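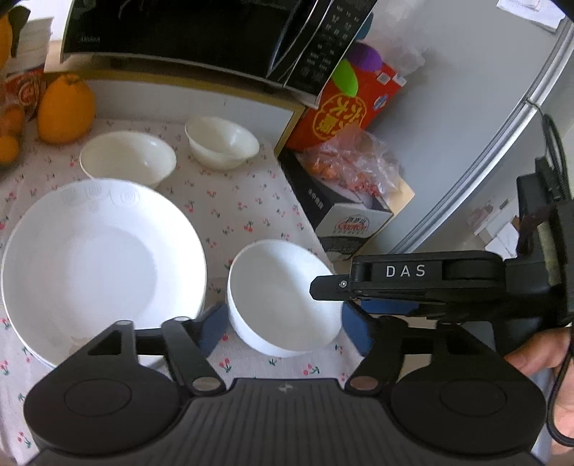
White ceramic bowl on the table.

Cirkero Ceramics — Frequently Asked Questions
Updated 2018-04-13

Ordering

Do you sell single bowls?
Yes. Singles, pairs, sets of four. Mix colors if you want, just put it in the notes box at checkout.

Whats the minimum for free shipping?
80 dollars, lower 48 only. Alaska and Hawaii pay the flat rate, sorry.

Can I change my order after I place it?
If it hasn't been packed, yes. Email with the order number in the subject line. Please don't send three emails, they go to the bottom of the pile.

Restaurant and cafe orders?
Minimum 300 pieces for wholesale pricing. Ask for Teresa Doherty. She does the quotes and will want to know your sizes up front.

Shipping

How long does it take?
In stock — 11 days or less. Made to order is longer, see the product page. March was slow, kiln repair. Caught up now.

Mine came broken.
Photo of the piece, photo of the box, send both. Keep the packing untill you hear from us. Replacement or refund, your pick.

Do you ship outside the US?
Canada only for now.

Use and care

Dishwasher?
Fine for the Fukis and Kushnir lines. Dirkana is hand wash, the glaze goes dull.

Microwave?
Same answer, except anything with a gold rim. No gold rims in the microwave ever.

Oven?
Kushnir only, up to 500 F. Put it in cold and let it heat up with the oven. Don't set it on a wet counter after.

Gray marks inside my bowl, is it scratched?
Probably metal from your spoon. Baking soda paste, soft cloth, a few minutes. If you can feel it with a fingernail then it's a scratch.

Tiny lines in the glaze?
Crazing. Normal on Dirkana. On the other two write to us.

Returns

How long do I have?
Thirty days, unused. You pay return postage unless we sent the wrong thing.

Seconds?
Final sale. Small flaws, no leaks — they go up on the site when we have enough of them, no set schedule.

Gift cards?
Yes, email only. They dont expire.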